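February, after tea

Too hot to sleep so I may as well write this down while it's fresh. I drove out to Gokton this morning for the open day at Ormsby, which I'd been looking forward to for weeks (I know, I know, some people look forward to the beach). Left the house before the heat got going, stopped at Gellberg for a coffee and a very ordinary sausage roll, and still got there before they'd unlocked the gate.

The question I went in with was the same one I've been boring everyone with since Christmas – can a machine do my job yet? And if it can, can it do the other job, the one I come home to, with the washing and the dishes and the drawer under the microwave that won't shut? I've packed orders at Okis long enough to have opinions. We put through 700 items on a decent shift, all sorts of shapes, and half of what I do with my hands I couldn't explain if you paid me.

So I found a spot near the front and stayed put. They had a few benches going and I stuck with the one doing tubs, being the nearest thing to my own bench at work. One arm, one tub, a few black blocks to shift. I thought I'd give it five minutes and ended up missing the free lunch! 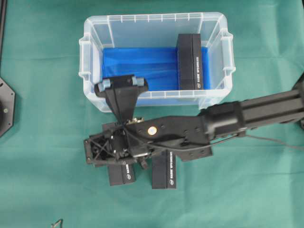 My job at Okis is mostly tubs, when you boil it down. Things go in tubs, things come out of tubs, and the skill (if I'm allowed to call it that) is getting your hand down past the rim without knocking whatever's already standing in there. I'd never thought of it as a skill until I stood watching that arm hang its two little pale blue rubber tips over the near side, with one block upright on the blue lining and another two lying on the green cloth out front. My own fingers were twitching. I'd have had both of those blocks off the cloth in one hand without looking, and talked about the cricket while I did it. But then I've also got a wrist that clicks and a shoulder the physio sighs at, so I'm not going to get too cocky.

What I keep chewing over is how tidy it all was. At work the tubs come down the line with tape stuck to them, or a ripped flap, or someone's biro rattling round in the bottom. Stock arrives on its side or stuck to its neighbour. I asked the young bloke on the bench what happens if you chuck in a bag of something floppy and he gave a bit of a laugh and said that was a different conversation. Fair enough, he was nice about it. He reckoned roughly 30 people had asked him about folding washing already and it wasn't even lunch.

And that's the one I really want, isn't it? I don't need a hand with blocks at home. I need someone to find the other sock, and work out that the good tea towel is still damp and can't go in the cupboard. I need the colander to go back behind the big pot and not on top of it. My guess is the shop floor gets there well before my kitchen does, and only the neat end of the shop floor to begin with. Same thing in the same colour in the same tub, all day – yes, have it, please, my shoulder would be grateful. Returns? Not a chance. I'd like to see anything with a plug on it deal with our returns cage after the sales.

Home by mid-afternoon with a headache and a free pen. Did two loads of washing, by hand as it were, and the basket's still sitting in the hallway unfolded. Must ring the physio. Also out of milk.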